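Neema Wanyama
23 June 2018

1/ Saturday night, and I am folding towels. Please hold your invitations, there are simply too many of them.

2/ Background for anyone new: my mother folds towels in thirds. My husband's family folds them in half, then half again, then appears to lose interest. We have been married long enough to own a house together and we have never once discussed this.

3/ The linen closet in the new place in Drindley has shelves of a depth I can only describe as spiteful. Too shallow for his fold. Too deep for mine, so there's a strip of bare shelf at the front that collects hair ties.

4/ I asked the builder about it when we moved in. He said it was "standard." Standard for what? Envelopes?

5/ So tonight I've pulled everything out and I'm refolding all of it to fit the closet. The closet has won. I'd like that on the record.

6/ Method, such as it is. Towel goes flat on the table. Smooth it from the middle out. Grab a corner, bring it across to the other corner, pretend the edges line up.

7/ They never line up. I own no rectangular towels. I own towels that were rectangles in the store and then met my dryer.

8/ Progress report from the table. The blue one is up.
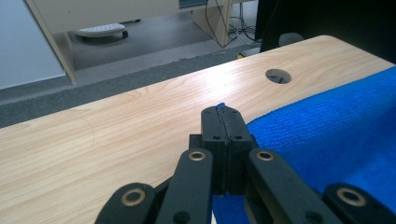

9/ Things found so far at the back of the closet: a washcloth from a hotel I'm not going to name, one pillowcase with no siblings, and a fitted sheet I thought we left in the old apartment on Kaijage Street. I had grieved that sheet.

10/ I am not folding the fitted sheet tonight. I'm going to roll it into a ball and put it behind something, like my grandmother did, and she raised five children and ran a shop.

11/ My sister has just texted to ask why I don't roll the towels too, "like a spa." My sister has one bathroom and two towels. She can roll whatever she likes.

12/ Okay, I tried rolling one. It looked wonderful for as long as it took me to go get a glass of water.

13/ A word about the blue towels. They came from Mevstead, in the closing sale, back when I believed a matching set would change me as a person. The label said they would "soften with every wash." I have had them since November and I could sand a door with them.

14/ Several of you are now recommending vinegar. I've done vinegar. For a week the bathroom smelled like a salad and the towels stayed exactly as they were.

15/ Final fold, for those keeping score: lengthwise in half, then thirds, fold facing out. It fits the shelf with a thumb's width to spare. My mother would accept it. His mother would ask who did it.

16/ He has come in, looked at the stack, said "oh nice," and taken one from the bottom.

17/ Muting this thread. The hand towels can wait until tomorrow.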